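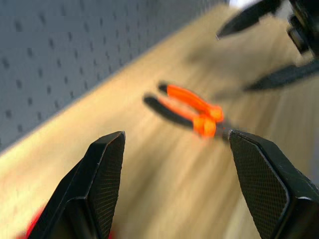

Alicates de mango naranja, sobre la mesa.

El domingo pasado se me rompió el collar de cuentas de mi abuela y en la joyería me pedían 300 pesos por arreglarlo. ¡Ni loca! Elsie Rewi me pasó un hilo buenísimo (el de Barros, 2 metros por 20 pesos) y me puse yo misma - con café y la radio de fondo. Tardé toda la tarde, lo admito, y el primer nudo lo rehíce mil veces. Ahora quiero animarme con unos pendientes. Si alguien conoce un buen cierre para collares pesados, ¡que me lo cuente en los comentarios!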